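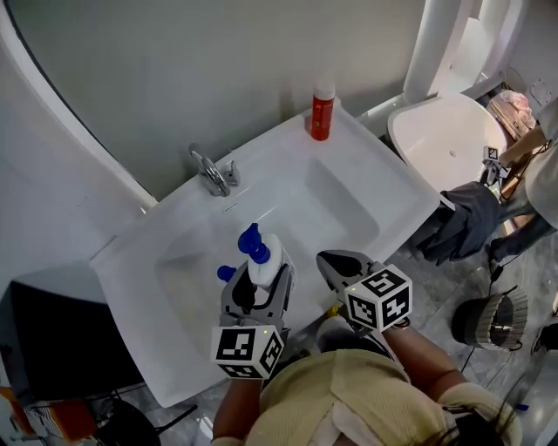 Custódio Coelho wrote to this column that refill counters are a hobby for people with time to spare, and that the town of Trorkcombe should leave soap to the shops. His letter deserves a serious answer.

The town council approved a refill counter in May, with a budget for 16 months. Residents bring a clean bottle, pay by weight and go home. The objection is that few will bother. 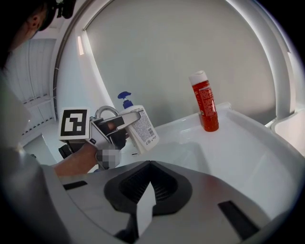 Habit is a fair concern. It was also raised when the glass collection began, and 188 households on the east side now take part in that service.

A stronger objection concerns labels. A bottle filled with something other than its first contents must say so plainly, and the council's draft rules give this only two lines.

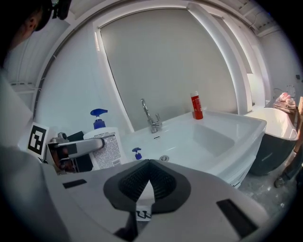 Those lines should be rewritten before the counter opens. Staff should refuse any bottle without a readable label, and the labels should be free.

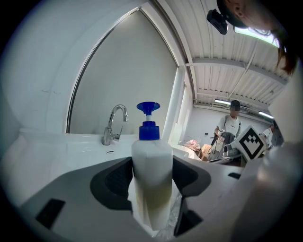 The price also needs attention. Under the present plan a refill saves the buyer 37 cents, and the council should publish how it reached that figure.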